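Calard extends take-back scheme for rental furniture

MURKPORT, February 2021. Calard will collect desks and bedside units from 1,538 furnished lets in May.
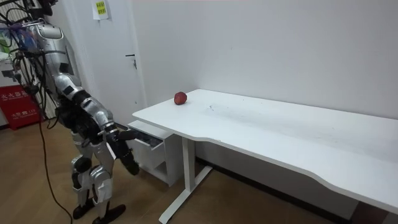

A long white desk with an open drawer.

Units are checked against 11 points, then repaired or stripped for parts. The Murkport depot can hold 4,000 items.

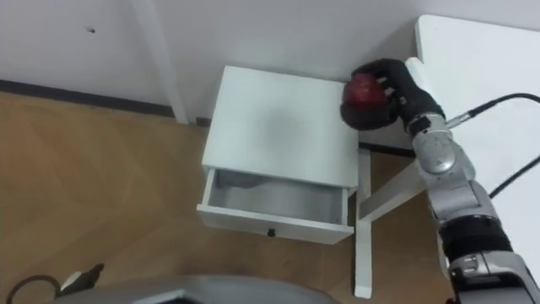 Terms for landlords

Collection is free on the first visit. 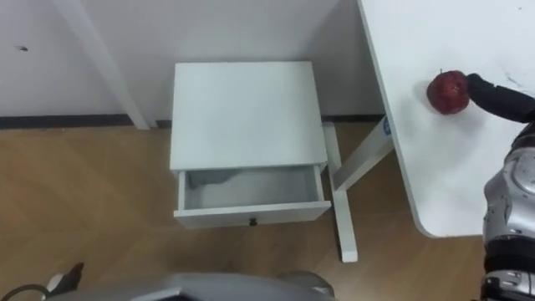
Ó Conaill
Press Officer, Calard

Landlords must empty all drawers before pick-up.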